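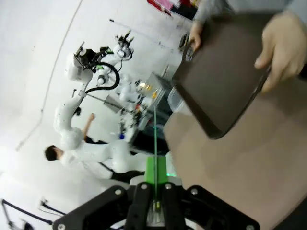 Brarnix two-finger gripper kit

I get asked what a first gripper setup costs, so I'll just put it on the page. The Brarnix kit is $2,002 and you get the parallel gripper, the mounting bracket, a wrist camera and the cable set. The arm is separate! (I had two emails in February from people hoping otherwise.)

Spare finger pairs are $47. Buy two. Trays and boxes are tougher on fingers than you'd think, and waiting on a $47 part while the whole cell sits there is no fun at all.

If you're running a pair of arms, talk to Sushil Kashyap in our sales office before you order a second full kit — he can usually do the add-on gripper for $614 less, and you'll share one controller box. That box has 16 ports, so there's room to grow.

Things I'd put in the budget that people leave out: a decent table, longer cables, a rolling cart for all the bits and pieces, and a few days of somebody's time for setup. I always guess low on that last one.

Lead time is 16 working days. Mounting plates for Jonder and Asante arms are in stock, Irnance plates are made to order.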